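Ticket 600: desk lamp in the shared study room flickers, then goes off
Opened by: Lejla Petek
Assigned to: Costel Spahić, Nuver House maintenance
Status: open, waiting on part

Hello Costel, me again, sorry! It's the lamp on my desk this time. It comes on fine, stays on for a bit, then starts to flicker and goes off altogether. If I leave it alone for five minutes it'll come back on as if nothing had happened. It's the one that was already fixed to the desk when I moved in, so I don't know how old it is or where it came from. There's a sticker underneath that says Jeltia and then a number I can't read because somebody has scrubbed at it.

What I've tried so far, so you don't have to ask:

Different socket. I moved the plug from the one behind the desk to the one by the door with Viorica's extension lead. Same flicker, same going off.

Different thing in the socket. My phone charger works in both, and so does the toothbrush charger, so I don't think it's the wall.

Wiggling the cable. I know, I know. With the lamp on I moved the cable gently near the plug and nothing changed. When I moved it where it goes into the lamp it flickered like mad, so I stopped and switched it off at the wall.

Dust. I gave the whole thing a wipe with a dry cloth while it was unplugged. It was filthy, but cleaning it made no difference.

Reply from Costel Spahić, 2 March 2026 scrubbed from header, see log

Hi Lejla, thanks, that's a proper list. The bit about the cable at the lamp end is what I'd have guessed. Please leave it unplugged until I've been. I need to clamp a spare on for you, so a few things on the desk will have to move.

Lejla Petek

Right, it's unplugged and it's staying unplugged. You'll find the usual muddle on there: the tall bottle with the white cap, my two buns in their wrappers over on the left, the white cup, and then all the small stuff on the right with the pump bottle and the toothbrush. The lamp is at the back, with the long thin head reaching out to the left. I can clear the lot in two minutes, just say when.

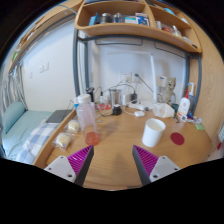

Does everything have to come off the desk before the lamp is changed?

Only the back needs clearing, plus enough room at the front to lay the old lamp down while the new one goes on. Anything with liquid in it should go somewhere else until the new lamp has been plugged in and tested.

Lejla Petek

Fine by me. I've put the drinks and the pump bottle on the windowsill and the buns have gone in my bag, where they'll probably get squashed. The coaster can stay, I assume?

Costel Spahić

Coaster can stay. I came by at lunch and had a look. The cable is worn right where it enters the base of the arm, and you can feel it give when you bend it. I've taken the lamp away so it doesn't get plugged in by mistake. The clamp I brought from the store was too small for your desk, sorry about that. I've ordered the larger one from Flendosen. Haris has a floor lamp you can borrow from room 77, just knock after dinner.

Lejla Petek

Got the floor lamp, thank you Haris! It's very bright and a bit yellow but I can read by it. One new problem, and tell me if this should be its own ticket: it only reaches the socket by the door, so the lead goes straight across where Viorica and I walk. I've nearly gone over it already. For now I've pushed it along the skirting board and put my chair on the other side, which means I'm facing the wardrobe. Not ideal for an essay!

Costel Spahić

Keep it in this ticket. Don't put anything on top of the lead, chair legs included. I'll drop off a longer one that goes round behind the bed, and I've got clips to hold it against the skirting.

Lejla Petek

Longer lead is in and the clips are holding, apart from the one nearest the radiator, which pinged off in the night and frightened the life out of both of us. I've stuck it back on. Chair is the right way round again. Do you want the old sticker number still? Viorica thinks the last digit is an 8.

Costel Spahić

No need, thanks, I've got the lamp on my bench and I'm only after the clamp now. I'll write here when it arrives.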